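I came back from Omora with a sore neck and one broken shoe, and I want to write down some things before I forget them. It was my first time at a festival that is only for slow electronic music, the kind where one tone can stay for 11 minutes and people stand with closed eyes. My wife calls it refrigerator music. She stayed home.

The place is an old gravel pit outside of the town, and you walk down a long ramp to get to the floor of it. I arrived in the early evening, when the sun was still on the upper wall and the bottom was already in shadow. They had two stages, but they never played at the same moment, so I did not have to choose. I like this very much. At bigger festivals I spend half of the night walking.

The first artist I heard in full was Dinu. I know her records from the radio, and I expected something soft. It was very loud. She used one drum machine and a tape delay, and the echo from the stone wall came back a little late, so after some time I could not say which beat was hers and which one belonged to the pit. A man beside me laughed the whole time, from happiness I think.

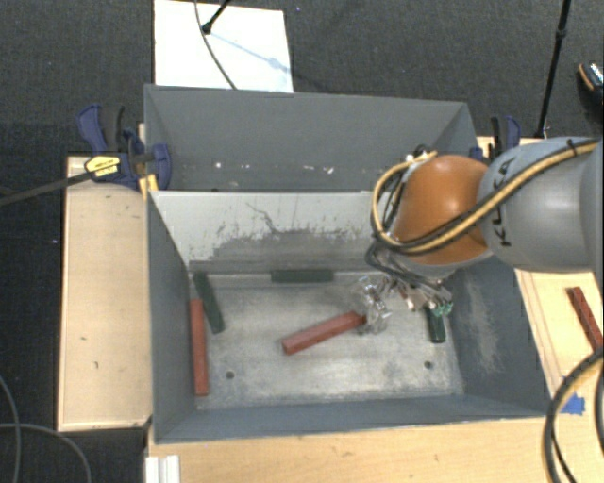

Robot arm at work over a metal bin, with red and green blocks inside.

After her came Ivar Ljungberg, the reason I bought the ticket. I have followed him since his first cassette on Skostik, which was made in only 192 copies, and mine is number 40. I was a bit afraid to be disappointed. He began with almost nothing, a low hum and some radio noise, and he kept it so quiet that I could hear people's jackets. Then the bass came in and stayed until the end. He played for over 3 hours. He did not play "Bumeo", which I wanted to hear, but there was a chord near the end that is maybe from it, or maybe a new piece. If somebody has a recording, please write to me.

Some practical matters. The food was good but the line for it was slow, and there was only one place to fill a water bottle. Bring a warm sweater, also in August – the pit gets cold after midnight. Bring something to sit on too. The shoe I lost on the ramp, where the stones are loose, and I walked to the night bus with tape around it.

The tape came from the sound engineer. I asked him about the bass speakers and he explained them to me for a long time, but my ears were still ringing and I understood maybe half.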